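Support > Peno Mobile Arm > Set-up Guide > Section 12: Faults and Safety

Wednesday, August 31, 2022
Prepared by Funmilayo Aliyu, Technical Publications, Skurkcombe

12.2 Loss of grip and pressing faults at the shelf

This section applies when the arm reports fault 69 (unexpected contact force) while picking or placing a flat part. It replaces the text issued in May, which allowed an operator to clear the fault from the hand controller without looking at the gripper. That method must no longer be used.

Fault 69 is raised when the gripper meets more resistance than the task allows. The usual cause is a shelf height entered wrongly during set-up. A shelving unit on castors may also have moved out of its floor marking after the heights were taught.

CAUTION: The arm holds its position when fault 69 is raised. It may still be pressing on the part. Do not pull the part free by hand.

Wheel covers need particular care. They are round and shallow, and a gripper that comes down on the spokes can hold the cover against the shelf without gripping it.
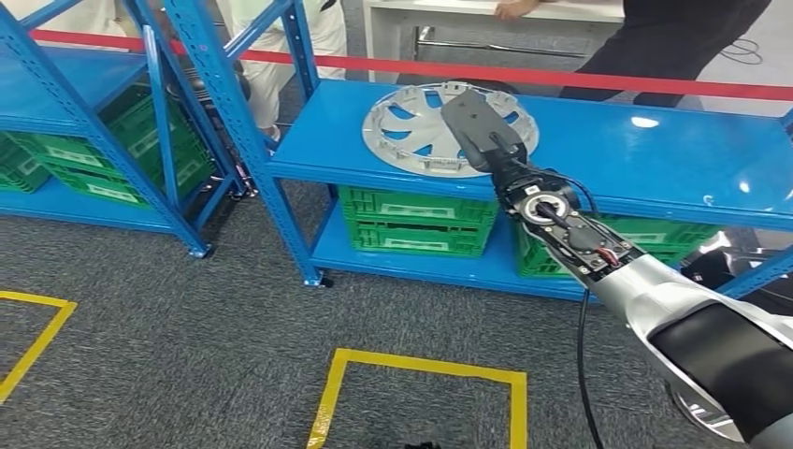
Figure 12-2. Gripper in contact with a wheel cover on the top shelf.

To clear the fault:

1. Press the stop button on the hand controller. Wait for the status lamp to show steady amber.

2. Ask everyone to remain behind the red barrier tape. Only the named operator may cross it.

3. Approach from the side of the shelving unit, keeping clear of the forearm and any hanging cable.

4. Look at the point of contact. Note which part of the gripper is touching the cover.

5. Select Retract — Slow. The arm will rise in a straight line and stop. If the cover lifts with the gripper, stop the arm at once and call the site supervisor.

6. Inspect the cover for cracks. Put a damaged cover aside with a fault label.

7. Check the wiring at the wrist. If a wire is pinched or has come out of its bracket, switch off at the main isolator and go to Section 12.4.

8. Compare the position of the shelving unit with its yellow floor tape. Move it back if necessary and lock the castors.

9. Teach the shelf height again and run the task twice at low speed with no part on the shelf.

NOTE: Crates on the lower shelf do not need to be removed for this procedure, provided that they do not stick out beyond the shelf edge.

If the fault returns after step 9, take the arm out of service. Record the shelf, the part and the time in the Solgate log, and send the entry to Sugeng Yeoh in Field Support. The arm may be returned to use only when Field Support has replied in writing.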